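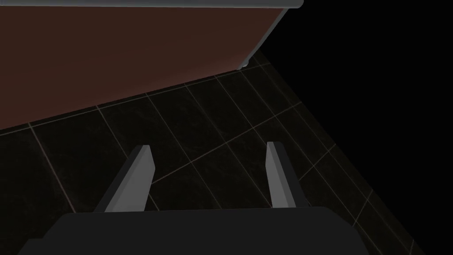

Greyscale pages sent from the Skelon queue to the second-floor printer are coming out too dark, with everything below mid grey closing up to near black. Text is not affected. Line drawings are not affected. The loss is in shaded areas, and it is worst where a dark tone has only slight variation within it. The same file sent to the ground-floor printer keeps both ends.

Ticket: 233
Opened: 28th October
Site: Cemo, second floor
Device: Ergate mono laser, shared
Queue: Skelon, held release
Priority: Normal
Status: Closed, with one follow-up

Reported fault

Dark greys print as black on internal reports and handouts. Started after the queue was moved to the new print server. Pages released at the panel and pages released from the web page give the same result. Colour originals converted to grey by the driver are affected, and so are originals that were already grey.

Entry 1

Checked toner level and drum life at the panel. Both well inside limits. Ran the cleaning cycle. Printed the internal configuration page and the internal density chart. The chart comes from the printer's own memory and does not pass through the queue. All steps on the chart can be told apart, including the darkest pair. Print engine treated as sound for now.

Toner was not replaced. Two cartridges were used up on the previous ticket for this device with no change, and there is no point repeating that.

Entry 2

Sent a step wedge through the Skelon queue. Dark end merges from the third-darkest step downwards. Sent the same wedge by direct connection from a laptop, bypassing the server. Dark end is better but still not equal to the internal chart. This suggests two causes, one on the server and one that travels with the driver or the device settings.

Note for anyone repeating this: the wedge must be a plain greyscale file with no embedded profile. The first one used here had a profile attached and gave a different answer on every machine.

Entry 3

Compared driver settings on the old and new servers. Old server export is incomplete, so some of this is from the setup sheet.

Toner density: old 0, new +2
Toner saving: off on both
Halftone: old "fine", new "auto"
Grey conversion: old "printer", new "driver"
Resolution: same on both
Paper type: old "plain", new "heavy"

Density at +2 would account for most of the complaint. The setting was probably carried over from the template made for the label printer, where it is needed. The setup sheet gives no reason for the change and the template has the same value in the same field.

Entry 4

Set density to 0 on the server and reprinted the wedge through the queue. No change.

Restarted the spooler. No change.

Deleted the laptop's copy of the printer and added it again. Wedge now prints lighter, with one more step visible at the dark end. Workstations are keeping their own saved preferences and these override the server default. Any test made from a machine that has not had the printer removed and added again should be disregarded, which includes the queue half of Entry 2.

Entry 5

Repeated Entry 2 from a clean profile. Queue and direct connection now match each other. Neither matches the internal chart. The remaining difference is therefore common to both routes.

Changed halftone from "auto" to "fine". Slight improvement in flat areas, none at the dark end.
Changed grey conversion from "driver" to "printer". No visible change on the wedge, as expected, given that the wedge is already grey.
Changed paper type from "heavy" to "plain". Clear improvement. Darkest pair can now be told apart under the desk lamp, though not easily under the ceiling lights.

The heavy setting slows the paper and raises the fuser temperature. On ordinary office stock the result is a glossier, denser black with some spread at the edges of the dots. Stock in the tray is Taipe plain. It should never have been set as heavy. The panel was also set to heavy for the main tray, and the panel wins where the driver says "auto select", so it has to be corrected in both places.

Entry 6

Panel corrected. Main tray: plain. Bypass tray: left as heavy, as it is used for card.

Pushed new defaults to workstations by removing and re-adding the printer at log-on. 40 workstations are in the group. 11 did not pick up the change on the first pass. All of those were machines that had not been restarted since the server move. They were restarted and picked it up on the second pass.

Duplex defaults were reset by the same push and had to be put back. Anyone using this method should export the whole preference set first. It was not done here.

Entry 7

User asked why screen previews looked correct throughout. Preview is generated before the density and paper settings are applied, so it cannot show this fault. A file that looks right in preview and wrong on paper should be tested on a second printer before anything is altered in the file. Several reports had been lightened by hand to compensate, and these now print washed out. The owners have been asked to go back to the unedited versions.

Resolution

Cause one: toner density raised in the server driver, copied from an unrelated template.
Cause two: wrong paper type in driver and at panel.
Contributing: saved workstation preferences hid the effect of the server change.

Settings now in force for this queue: density 0, halftone fine, grey conversion printer, paper plain, duplex long edge.

Follow-up

The template still holds the raised density. It needs to be renamed so that it is plainly for labels, or split in two. The ground-floor queue is due to move to the same server in March and will inherit the fault if the template is used as it stands. Linked to the server move task. No further action on this ticket.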